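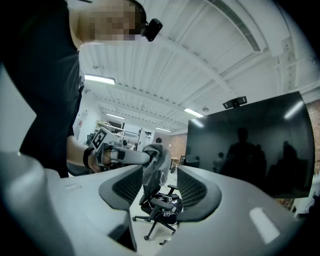 Ticket 406 — Vent noise and lint, second floor, Usthorpe building
Opened by: Zulema Gallardo
Assigned to: Miloslav Rusnák, Kollár Building Services
Priority: Low (changed from High by Kollár, without comment)
Status: Monitoring

The second-floor air handling at Usthorpe has started whistling again, and it is dropping gray fluff on everything below it. The whistle begins when the system steps up in the morning and holds one note until lunch. You can't miss the culprit if you look up: it's the long slotted vent that runs diagonally under the corrugated ceiling, on the side where the big black monitor stands. The fluff comes down on the desks and on the black office chair with the padded arms, which shows every speck. We have been wiping up with a gray cloth. I would prefer a solution that isn't a cloth.

Update 1, Zulema Gallardo
Your automatic reply asked me to check the thermostat. I checked the thermostat. It is on the wall and it says 70. The whistle continues.

Update 2, Miloslav Rusnák
Thanks for the detail. Whistling from a slot diffuser is nearly always one of these:
1. Slot blades pushed almost shut, so the air squeezes through.
2. Filter overdue at the unit.
3. Loose end cap.
Can you tell me if the note changes when somebody holds a strip of paper near the slot? Please use the stepladder and not a chair with wheels.

Update 3, Zulema Gallardo
Paper test done, from the stepladder. Near the wall end the paper hangs there and does nothing. At the other end it tried to leave the building. The note drops a little when I cover a hand's width of slot at the busy end, and goes back up when I let go. I did this several times, partly for science.

Also, the filter log on the unit door has one entry. It says "Celar, February" and a signature like a dropped noodle. It does not say which February.

Update 4, Miloslav Rusnák
Celar had the maintenance contract before us. I have asked them for records and expect to hear back around the time the building is demolished. Site visit booked, 7:30 a.m.

Update 5, Miloslav Rusnák
Site visit notes:
- Filter removed. It was a Varwood 24-inch, correct size, fitted backward. The airflow arrow was pointing at me. Very dirty on what should have been the clean side, which explains the fluff.
- New filter fitted, arrow the right way, date written on the frame with the year.
- Blades at the wall end were closed completely. Opened them to half.
- Blades at the far end were nearly closed too, with a narrow gap left. Opened to match. Whistle stopped at once on low speed.
- On high speed there is still a faint note. End cap is missing one screw. I didn't have the right length in the van.

Please don't adjust the blades for now. I know somebody will be cold.

Update 6, Zulema Gallardo
Somebody was cold. It took until 10:15. I have put a note on the wall and moved the stepladder to my own office.

Fluff has dropped off a lot. I wiped the desks at opening and again at closing, and the second pass picked up next to nothing. The faint note is still there on high. It has gone from kettle to mosquito, and I'm told by people who sit farther away that I am imagining it.

Update 7, Miloslav Rusnák
You're not imagining it, it's the cap. Screw ordered. The supplier sells them in boxes of 2,000, so I'm asking the other crew if they have one loose in a drawer.

Update 8, Zulema Gallardo
Please bring 13. I have looked at the other vents.

Update 9, Miloslav Rusnák
Noted. Leaving this open as Monitoring until the caps are done. Next filter check added to our schedule, and please send me a photo of the log page so I can start a fresh one.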